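Kaja Petrauskas sells small paper goods and sample packs from a shop in Ludville, and she has strong views about cardboard trays. She has used them to sort stock for years. "People buy plastic drawers and then can't see what's in them," she says. "A tray with low walls, you look down and you know."

Her first trays came from Fasteo in a bundle of 20. The dividers were too tall, so she trimmed them with kitchen scissors. Now she buys them flat and folds them herself.

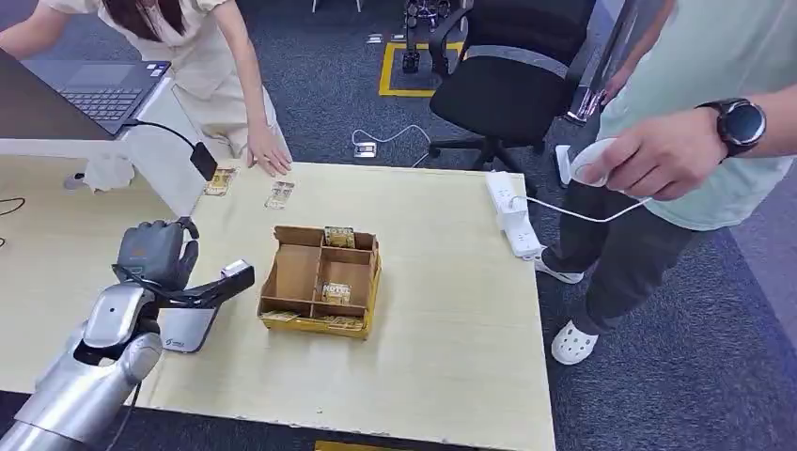 "I don't fill every slot," she says. "If a tray is full, you start stacking, and then the bottom packet gets forgotten." Small packets go in first, standing up if they will stand. Anything that hasn't been checked stays on the table until she has looked at the label. Cards and thin books are kept apart — they bend.

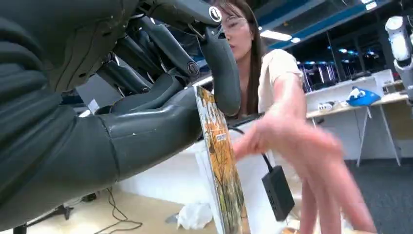
What does she do with items that don't fit a compartment?

"Pull out a divider. It's cardboard, you can put it back." She keeps the spare pieces in an old Kütt envelope under the desk.

She went through 1000 packets this way in February, most of them for one order. It took longer than planned. The labels were the slow part, and she ended up doing those in the mornings. 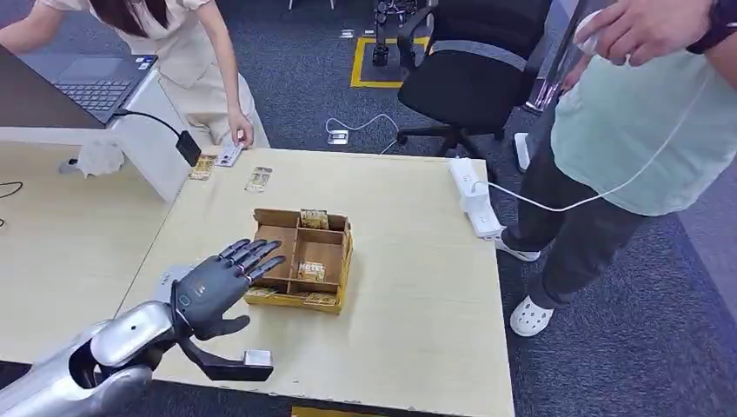 The trays last her a season or so. The corners go soft first, and tape helps for a while. "I had one for 49 orders," she says. "Then I put a mug of coffee on it."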